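4 March 2025

Finished *The Salt Ledger* last night, in the Brelluvier paperback I bought in Plollinstead in January. It's a gothic novel told 2 ways, first by the lodger and then by his landlady.
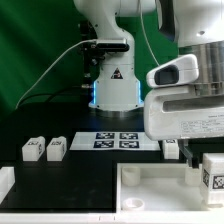
The lodger's half is the better one. He lies about small matters and you only notice later. I'd have bought it for the jacket too, a deep green with white lettering, the same sort of green as that backdrop.

The landlady's half drags.
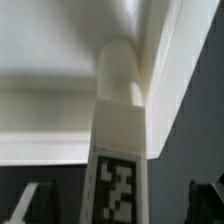

Rovora commented on my last post that the slow part is the point, and that her account should be read first.

I may try that - it's short enough.

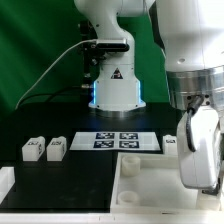
*1,803 words in the full review, linked in the sidebar*

My main complaint is the ending. The fire is reported in a letter, and the letter stops before we learn who wrote it. 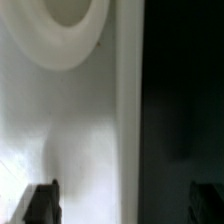 I went back over it twice and still think it's the lodger. The spelling matches his.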